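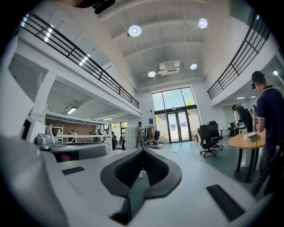
About Molton Lime

Molton Lime produces quicklime, hydrated lime and lime putty from a single limestone quarry at Zullside. The company also supplies ground limestone for farm use and carries out testing of old mortars for building owners, architects and contractors. Quarry, kilns, hydrating plant and laboratory are on the same site.

The works

Stone has been burnt at Zullside for far longer than the present company has existed. The remains of the first kilns, a row of stone draw pots cut into the hillside, are on the north side of the access road. They were loaded from the top by barrow with alternate layers of stone and coal, and drawn from an arch at the base. The linings were stripped out when the kilns closed and only the outer walls and two of the arches are complete. The footpath passes directly below them.

The rail siding that served the old kilns has been lifted. Its bed is now the haul road between the quarry face and the crusher, which explains the gentle gradient and the long curve near the weighbridge.

Production today is from two vertical shaft kilns, both gas fired. Kiln A is used for building lime and runs at a lower temperature to give a soft-burnt, reactive product. Kiln B supplies water treatment and soil stabilisation customers. The kilns are relined in turn, and the kiln not being relined carries the full load during that period. Customers who take more than one grade are asked to place orders early when a reline is due. The next one is planned for August.

Stone

The Zullside beds are a pale grey limestone of high purity, with thin bands of clay in the upper part of the face. The clay bands are scalped off at the primary screen and the rejected material is used for quarry roads and restoration. Stone for the kilns is crushed and screened to a narrow size range so that it burns evenly. Undersize material goes to the mill and is sold as agricultural lime.

Each shift takes a sample at the kiln discharge and tests it for residual carbonate and for rate of slaking. Results are kept with the batch number and are supplied on request.

Products

Quicklime is available as lump, granular or powder, in bulk tankers or sealed bags. Hydrated lime is supplied in bags only. Putty is slaked in open tanks, passed through a fine sieve and matured under water for at least 4 months before it is packed in tubs. Ready-mixed mortars are made to order from putty and washed sand. We do not add cement to any product, and we do not sell hydraulic limes.

Orko is our name for the coarse mortar used in rubble walling and core work. It was first made up for repairs to the old kilns and was added to the general list when other sites began to ask for it.

Mortar analysis

The laboratory accepts samples of historic mortar, plaster and render. A sample should weigh at least 80 grams and should, where possible, be a solid lump instead of drilled dust. The sample is broken down in acid, the aggregate is recovered, dried and graded, and a report is issued giving the likely binder, the proportions and a suggested matching mix. Samples containing gypsum or heavy salt contamination take longer. Reference numbers run in one series, and the archive now holds 2690 mortars, each with its recovered sand. It may be consulted by appointment.

People

Charmaine Hlongwane is managing director and holds overall responsibility for the quarry permit.

Somkiat Thaweesak is works manager. He trained as a process engineer and joined Molton when Kiln B was being commissioned.

Jintana Thammasiri runs the laboratory and signs all analysis reports. Questions on matching mixes should go to her directly.

Sakda Paisan is in charge of quarry operations, including blasting notices. Residents who wish to be told of blasts in advance can be added to his list.

Amnuay Rojanasak deals with sales, transport and trade accounts.

The Kalogeropoulos collection

The site office holds a collection of works drawings, kiln ledgers and glass negatives left to the company by the Kalogeropoulos family, who managed the earlier kilns. The ledgers record stone and coal by the barrow and give the destination of each load. Nearly all of the drawings have been scanned. The negatives have not, and several are too fragile to handle. Copies of scanned items can be supplied for private study.

Visiting

The trade counter is open from 7.30 am until 4 pm. Drivers report to the weighbridge first. The old kilns can be viewed from the footpath at any time, but there is no access inside the fence. Parties wishing to see the working kilns should write to the office — boots and eye protection are required, and open shoes will be turned away at the gate.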